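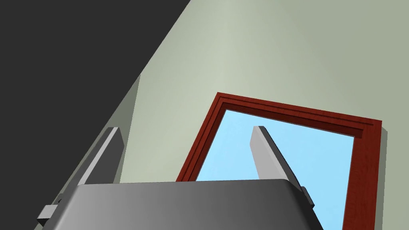 Wrist view in the simulator, jaws open, window behind.

Gripper comparison FAQ
Maintained by Somkiat Boonchu

Is the Climov gripper better than the Ammont?
In simulation, slightly. I don't put much weight on that. Both are parallel grippers with flat fingers, and most of the gap between their scores went away when I gave them the same friction setting.

How many trials did you run?
400 with the Climov and 700 with the Ammont. The counts should have matched. The Ham controller crashed during the Climov batch and I stopped restarting it.

Do I need a wrist camera?
The vendors say yes. With the jaws open, the fingers and gripper body take up a good part of the view, and a bare wall gives the tracker very little to hold on to. Try the wider view first. 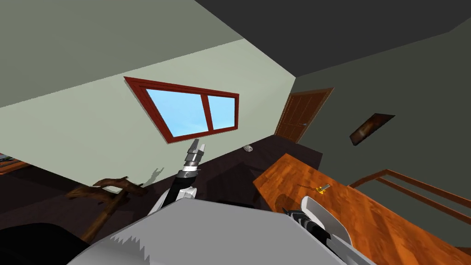
Wider view of the same room, both arms up front and the table at right.

Why is the wide view tilted?
I kept the camera angle as it was for every run. Straightening it would have meant starting the comparison over.

Does Anonar's controller fix the jitter?
It hides it. Anonar smooths the commands over 10 steps, so the plots look calmer and the fingers close late. At 7 steps I could live with it.

Will these results hold on a real arm?
I have no evidence that they will. Clean walls and soft, even light flatter any camera. Ask for hardware numbers before you buy, and ask who picked the objects.

When is the next update?
December, if Ham ships a working build.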